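Celeston Residents' Association
Minutes of the November meeting

The meeting opened at 19:10 in the reading room on Oritberg Street. The minutes of the October meeting were read and accepted with one correction: the fee for the bicycle cellar is 300 per year, not per season.

1. Heating

The offer from Balaskas for replacing the two old pumps in the north building was presented. The price is 2000 including the work, and the company can start in January. A second offer was requested in September but it did not arrive. Several residents of the upper floors said that their radiators are warm only in the evening. The meeting agreed to accept the offer, on the condition that the water is turned off for one day at most and that a notice is hung at every entrance one week before.

2. Courtyard and trees

The big linden near the gate has dry branches over the parking places. The city office must give permission before any cutting — the application was sent under number 723, and we are waiting for the answer. Until then the two places below the tree stay closed.

It was also discussed if the sandbox should be kept. Most of the children in the houses are now of school age, and the sand is used mainly by cats. The proposal to put a table and benches there received many votes, but the decision was moved to the spring.

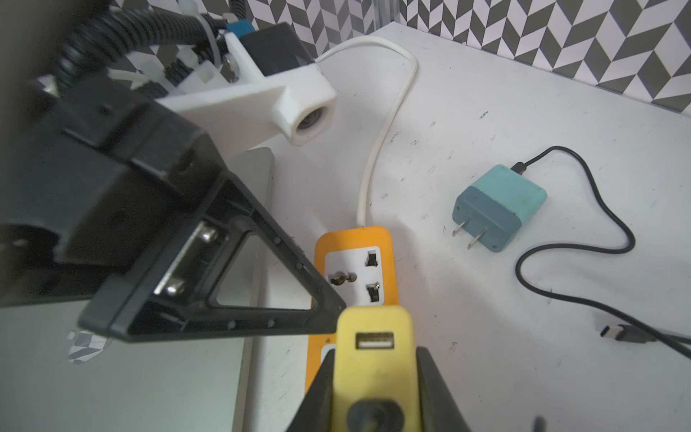 The resident of flat 14 objected that in spring it will be too late, as the carpenters in Neladeck take orders only until February, and last time we waited the whole summer for one bench. After this remark it was agreed to ask for a price already now, without obligation. The sum may not be higher than 400.

3. Stairway noise

Two written complaints were received about the entrance door of the south building, which closes very loudly at night. The door closer will be adjusted. If this does not help, a new one will be bought from the repair fund.

4. Other matters

The key for the drying room is missing again. Who has it is asked to put it in the association's mailbox, no questions will be asked.

The snow shovels stand from now on under the stairs of both buildings.

A request to move the meetings to 18:30 was voted on and not accepted, eight votes against five.

The next meeting is in December, same room, 19:00. The meeting was closed at 20:45.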